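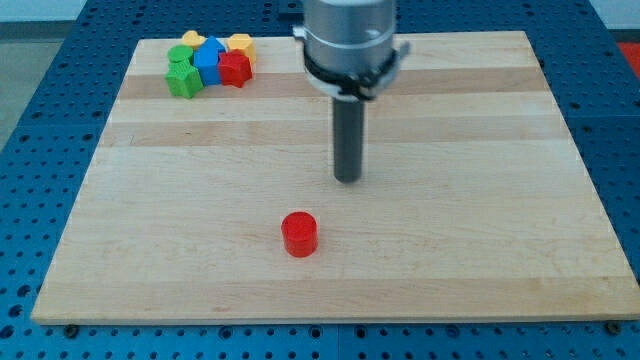
Planche en bois clair, lames parallèles, sur table bleue perforée.

bultus-recettes, LISEZ-MOI

Bon, alors, qu'est-ce que vous venez de télécharger ? Bultus, c'est mon recueil de recettes de pain et de brioche en fichiers texte, 619 fiches pour l'instant, recopiées le soir depuis mes cahiers (et il en reste, croyez-moi !). J'ai commencé en novembre avec le seigle, j'ai continué avec tout ce qui lève.

Comment c'est rangé
Il y a 7 dossiers, un par famille de pâte. Chaque fiche porte un titre, une liste d'ingrédients, les temps de repos et mes notes. Les quantités sont toujours données pour 1000 g de farine, même quand c'est beaucoup trop pour un seul moule, vous diviserez.

Le champ « source »
Il vaut « cahier », « pirthorpe » ou « skarnbridge ». Pirthorpe, c'est le fournil où j'ai appris à façonner, et Skarnbridge le moulin dont j'utilise la farine bise. Avec une autre farine, mettez un peu moins d'eau au départ et ajustez à la main.

Ce qui cloche encore
6 fiches n'ont pas de température de four, je les ai marquées « a_verifier ». Les accents sautent parfois dans le dossier brioches, je m'en occupe dès que j'ai un moment. Et le levain de la fiche Pearce est noté en cuillères, désolée !

Licence
Servez-vous, modifiez, partagez. Si une pâte vous résiste, ouvrez un ticket avec le nom de la fiche et la marque de votre farine.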